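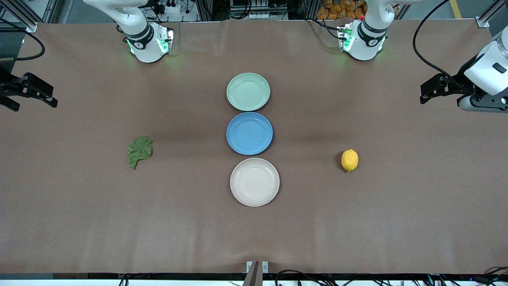 Thư Lại objects to the paper every time this section is revised. Her view is that a two-arm cell ought to cope with a bare tabletop, and that anyone who has to cover the table before starting has bought the wrong cell. She may be right. The Cinwood still drops more objects on a bare table than on a covered one, so the paper stays in the procedure until someone shows us a run that says otherwise.

Section 6. Table set-up and reference layout

The Trendari quick-start card says the cell is ready to use once the wrist lights turn green. Please don't take that at face value. Green means the wrist sensor has power and is talking to the controller. It says nothing about whether the sensor is reading correctly, or whether the gripper behind it is on straight.

Do the steps below after moving the cell, changing a gripper or replacing the paper.

6.1 Covering the table

1. Send both arms to the park position and press the stop button.
2. Take off the old paper, including any tape left at the far edge.
3. Lay matt brown paper across the whole top. Glossy paper reflects the wrist lights and confuses the sensors.
4. Smooth it from the middle outwards. A light crease near the front does no harm. A ridge between the arms does, so start again if you get one.

Caution: Do not reach over the table to smooth the paper with the arms live. The slow mode is slow, but it is not a safety device, whatever the brochure suggests.

6.2 Checking the cables

5. Look at the cable on each wrist. It should hang in an open loop with slack to spare.
6. Turn each wrist by hand through its full travel. If the cable pulls tight at any point, move the clip back and try again.
7. Tie up loose cables along the front edge. This one gets skipped more than any other step, and then people ask why a connector has worked loose.

Note: Miltel rates the wrist cable for 3,000 hours. Ours have not come close, so we inspect them every Tuesday and ignore the rating.

6.3 Setting out the reference objects

8. Place the green, blue and beige plates in a column between the two grippers, with a small gap between rims. Green goes furthest from the front edge.
9. Put the leaf on one side of the column and the lemon on the other.
10. Release the stop button and run routine 735 from the Châu menu.

The routine picks up each object and puts it back. The leaf is the useful part of the test, as almost any gripper can hold a plate by its rim. If the leaf slips, check the finger pads before you touch the force setting. Turning up the force will often get you a pass on the screen, and a squashed leaf to go with it.

Note: A "PASS" message only records that the fingers closed on something. Watch the run yourself.

6.4 If the routine fails

Error 8, one arm only: the gripper is probably off square. Stop the cell, loosen the mounting bracket, reseat the gripper and tighten the screws evenly.

Error 8, both arms: suspect the paper first, then the lighting. Recalibrating is the advice on the help line, and it rarely cures anything.

No error, but plates put back crooked: repeat from step 5.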